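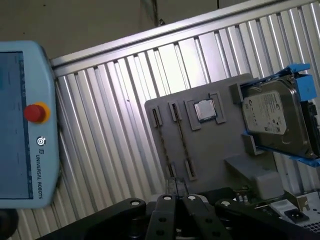 Syahrul Saragih has been fitting memory into desktop computers since March, and he still has opinions about how people store it. Most shops toss spare modules into a drawer. At Padoveo, the repair workshop in Gorkatby where he works the early bench, parts wait upright on a gray board with rounded corners, set against a corrugated metal wall. Two memory modules stand on its left side, each held on edge by a small slot clip at the top and another at the bottom.

"You take it by the ends," Saragih says. "If it lies flat, you scrape at it with a fingernail."

The workshop rents unit 1607, a former print shop. Inès Boyer, who runs the bench schedule, wanted a fixed place for every part after a run of returns last winter. Eight machines came back with memory that hadn't been pushed all the way in. The new layout took six evenings to settle — mostly arguments over spacing.

Seating a module is short work. Open the latch, line up the notch, press both ends until they click. Boyer asks new staff to do it eight times on a scrap motherboard before they touch a customer's computer.

The next beginner starts on 3rd August.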